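About Catport

Catport makes and sells kitchen goods in wood. We started in 2 rented rooms behind a paint store, with a table saw, a drill press and an order for 68 cutting boards from a restaurant supplier called Callar. Callar is still a customer.

Our founder, Nermin Özkan, trained as a cabinetmaker and spent her first years fitting kitchens. The offcuts from those jobs became spoons and trivets, which she sold at a street market on Saturdays until the orders took up more time than the kitchens did.

We now have 59 products in the catalog and ship to about 200 stores. Most of the range is for the sink and the stove: boards, racks, utensil crocks, bread boxes and knife blocks. The Vustik line is our everyday range and makes up the larger part of our sales. The Sakamoto line is made in small batches and is sold only through our own shop.

How we work

Wood is bought by the pallet and left to settle in the shop before it is cut. Pieces are sanded by hand and finished with a food-safe oil. We do not use stain. Color varies from board to board, and we don't accept returns for that alone.

Repairs are done at the workshop. Send us a cracked board or a loose joint and we will quote a price before starting. Return shipping is included in the quote. 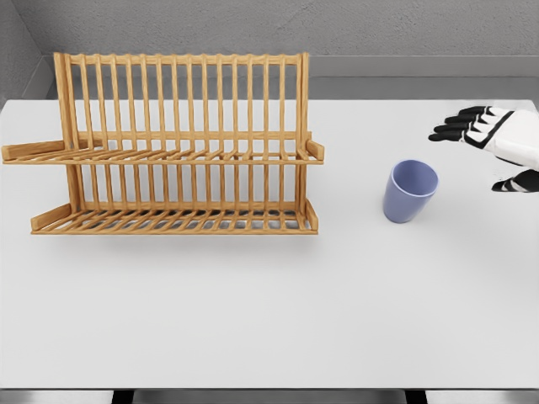 Two-tier dish drying rack in light wood, computer rendering.

Visiting

The shop is open to the public in the afternoon. The workshop is not, except on open house day, which this year is 7th November. Parking is on the street side. Trade customers should call ahead so that someone can meet them at the loading door.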